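Part-time Meeting Room Host, Ernmont

Onbridge runs six meeting rooms above the shops on Dudek Street, hired out by the hour to local clubs, tutors and small businesses. We need a host for weekday evenings, 10 hours a week.

You'll greet hirers, set out tables and chairs, answer the phone and lock up at night. Some lifting is involved - mostly furniture.

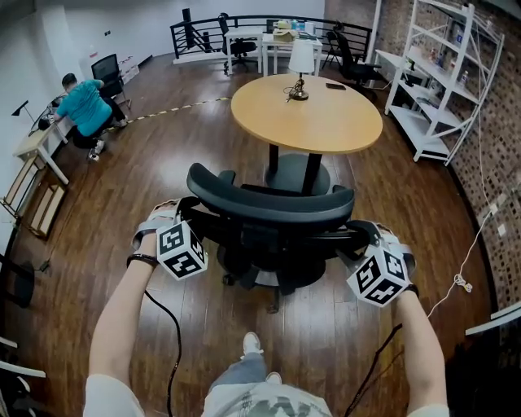

You'll need a current first aid certificate and your own way home after the last bus. Training is paid. Casual work in November may also be on offer at our Purnance centre.

Send a resume and a short cover letter to Leena Leinonen, bookings manager.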